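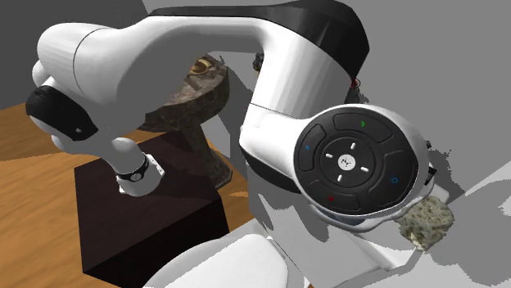
White shells, black covers.

June, 10:40 p.m.

Retaining wall, fourth evening. The lower course is level to within the width of the pencil line, checked with the long level and again with the string. The upper course is out by a quarter inch at the Pimberg Road end and will have to come up. I had hoped to leave it. Frost will find any low spot and the drain behind the wall depends on the fall being even.

Block count on the pallet: 91. The plan needs 84 for the straight run, with the remainder for the return at the steps. Mahmoud Hegazy came by at six with his truck and the second load of gravel. He thinks the return should curve. A curve means cutting every block on the inside face, and his saw is the only one available. He did not offer the saw, so the return stays square.

Cost to date is 755, including delivery from the yard in Prondton. The estimate from the contractor was 2,000 for the same length, without the steps. I have not put a figure on my own hours and do not plan to.

Drain pipe: perforated, holes down, wrapped in fabric. The Kamel fabric tears if pulled across a block corner. Overlap the joints by a foot and pin them before backfilling. I did this in the wrong order on the first stretch and had to dig out two evenings of gravel.

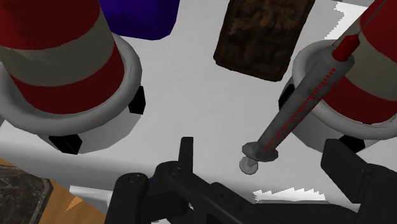 The grade stakes need repainting before any more digging. The old ones were plain lath and I have kicked over three in the dusk, and each one has to be set again from the benchmark on the porch step. Rosaura Ríos suggested bands instead of a solid color, as the road crews in Flondatville use. I will do them like the cylinders in the picture, a broad dark red band at the top, a cream one under it, then a narrower red. The broad band shows from the house, and the lower edge of the narrow one can be set as the finished height of the gravel. One quart of each color should cover all the stakes, with enough left for the gate post.

Rain expected after midnight. Tarp is over the sand, weighted at the corners with broken block. The trench is open for the last nine feet and will probably hold water until noon. If it does, I will bail it by hand and leave the base to dry for a day before tamping. Tamping wet clay only moves it sideways.

Left wrist sore from the hand tamper. Rubber mallet is missing again, last seen near the hose.

To buy: masonry adhesive, two tubes. Landscape pins. New string – the orange one has stretched.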